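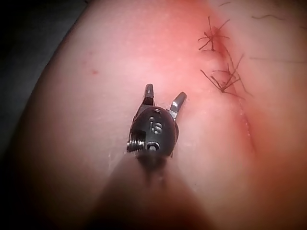
4.2 Changes in the Work of the Training Laboratory

Robotic suturing was introduced at the Trurnholm skills laboratory in July, using the Karam control software. Before that time, two technicians prepared the practice tissue, and a senior instructor stood beside each trainee for the full session. Under the new arrangement the instructor reviews wrist-level video afterward, and the technicians have taken over instrument checks and the first sorting of recordings. The laboratory logged 1,446 stitches in the study period.

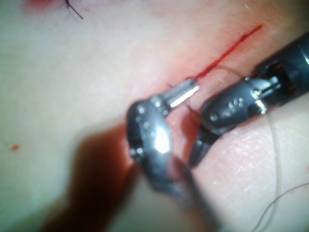
Figure 4. Suture thread between two instruments at the lower end of an incision.

Staff interviews showed a mixed response. Technicians reported more responsibility but also more screen time — a change that their job descriptions did not yet reflect. Instructors valued the close view of jaw position and thread path, yet several missed the chance to correct a trainee's hands in the moment. Nadar and Kurup reported a similar concern in their earlier study at Julell, where 40 staff members were surveyed. At Trurnholm, the dispute centered on who should approve a finished knot. Technicians could flag one for review but had no authority to reject it. The wrist view also has limits for this purpose, as the shaft of one instrument may hide part of an incision and the stitches near it. 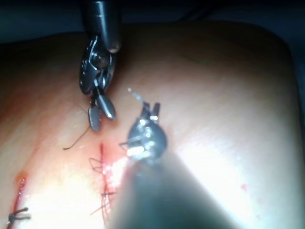
4.3 Staffing and Schedules

Session length did not change, but review work moved to the afternoon. Technicians now begin at 7:30 a.m. and hand over recordings before noon. The Plarus scheduling tool was adjusted to count review time as teaching time, which instructors had requested at the start of the project.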